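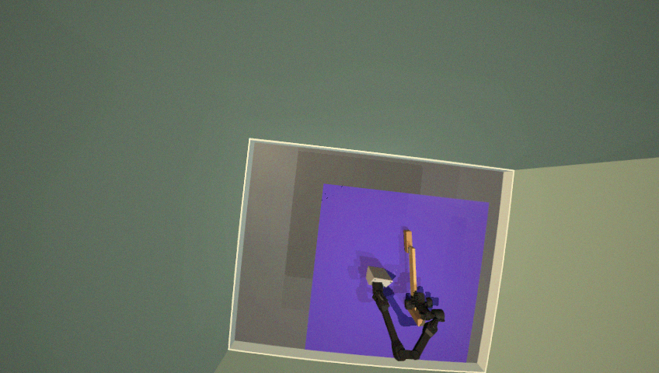

The table with the off-white rim, seen from above.

Library > Short Fiction > The Tramden Stand

The Office of Trees at Drisville issued its report on the Tramden stand in September. It ran to 49 pages and was signed by the Office, as all its reports were, with no other name attached.

The stand consisted of 684 larches on the north slope above the Brindgate road. According to the register, they had been planted in a single season by the Tiedemann estate, which required that every tree be measured once a year and that the measurements be read aloud on the slope. The estate had since been dissolved. The requirement had not.

An Inspector was sent on a Tuesday to carry out the reading. She arrived at seven in the morning with the register under her coat. The larches had turned yellow and were dropping their needles, as larches do and as most other conifers do not, and the path was soft underfoot. She began at the lower gate, as the rules directed, and read each number and height in a clear voice.

At Tree 119 she stopped. The register gave a height for the year before and a height for the present year, and the second was the smaller. She measured the tree again. It stood whole, with its leader unbroken and fresh cones on the upper branches, and it was shorter than it had been. She entered the figure in pencil and read it aloud. The wind dropped while she did so – a matter she left out of her notes.

The Office considered the entry at its winter session. Two positions were put forward. The first held that the earlier measurement was in error. The second held that a tree which had been read to for so long might reasonably be expected to reply.

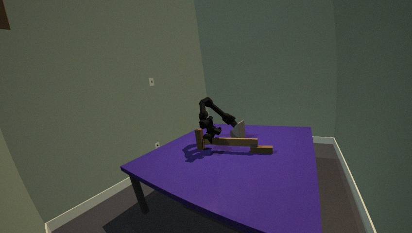

Larch wood is heavy, resinous and slow to rot, and the Office had always kept samples of it from windfallen trees. The Inspector asked that the samples from the slope be brought out before any vote was taken. She wanted them laid out plainly, like the three wooden pieces on the purple table, with space to walk around them and no papers in the way. This was done. The members bent over the rings for most of the afternoon and found them even, narrow and in good order.

No vote was recorded. The following year the Inspector climbed the slope again and began at the lower gate. When she came to Tree 119 she closed the register, set her hand against the bark and waited for the tree to give its own figure. She wrote down 300, without a unit, and went on to the next.

Contact the Library | Copyright Drisville Short Fiction Library | Back to top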